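4 Setting up the parts bay

4.1 Before you start

This section covers fitting the parts plate to the bay wall, loading the holders and routing cables behind the top rail. It applies to the Daser bay in both widths. If you have the Briston conversion kit, read section 7 first, as the plate fixings are supplied in a different bag.

You will need:
the parts plate and its four fixings
a 4 mm hex key
cable clips, from the Caron accessory pack
an earthed wrist strap
a lint-free cloth

Caution: Memory boards and processors can be damaged by static. Wear the wrist strap from step 5 of 4.2 onwards and keep it on until the last part is seated.

4.2 Fitting the plate

1. Wipe the grooves of the aluminium profiles over the area the plate will cover. Swarf left in a groove will stop the fixings from turning.
2. Slide the four fixings into the grooves. The outer pairs should be 406 mm apart, measured centre to centre.
3. Offer up the plate with the rounded corners at the top. Start all four screws by hand before tightening any of them.
4. Set the top edge of the plate 80 mm below the underside of the rail, then tighten the screws diagonally.
5. Put on the wrist strap and connect it to the earth point.
6. Check that the holders are clear of dust and packing foam.

Note: The profiles are not a reliable guide for levelling. Measure down from the rail at both ends of the plate.

4.3 Loading the holders

1. Stand the memory boards upright in the slots on the left of the plate. Handle them by the short edges. Boards of different heights may be used side by side.
2. Place the processor in the square recess with the metal lid facing you. Lower it in flat. If it rocks, lift it out and look for debris in the recess - do not press on the lid.
3. Fit the blue component in the holder near the right edge. It is longer than the holder and will hang down past the bottom of the plate. Leave that space free.

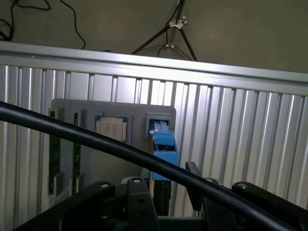
Fig. 4-2. Parts plate loaded, with stand and cable clips behind the rail.

Caution: Do not load the plate while it is lying flat on a bench. The slots are cut for upright use and the boards may tip.

4.4 Routing the cables

1. Open the tripod stand and place it behind the rail. Spread the legs fully.
2. Run the thin cable down one leg. Hold it with two white clips, the first near the top where the legs meet and the second a little further down.
3. Press each clip until it closes. The cable should still slide through by hand.
4. Leave slack in any cable that passes in front of the plate. It must be possible to lift it aside with one hand without pulling on the connector.
5. Spare cable may hang on the wall behind the bay. Do not coil it tighter than 163 mm across.

Note: Lomov clips from earlier packs are narrower and will mark the cable jacket. Replace them if found.

4.5 Final checks

Pull gently on each corner of the plate. There should be no movement. If one corner lifts, slacken all four screws and repeat step 4 of 4.2.

Remove and replace each part once. A board that sticks is usually leaning in its slot; take it out and put it back in straight. A processor that is hard to pick up has generally been placed with one corner on the lip of the recess.

Parts may stay in the holders between sessions. When the bay is to be moved, empty the plate, pack the parts in antistatic bags and unclip the cable before folding the stand. The screws should be checked again after every 126 hours of use, and whenever the plate has been taken off the wall.

Spare fixings are listed in section 9.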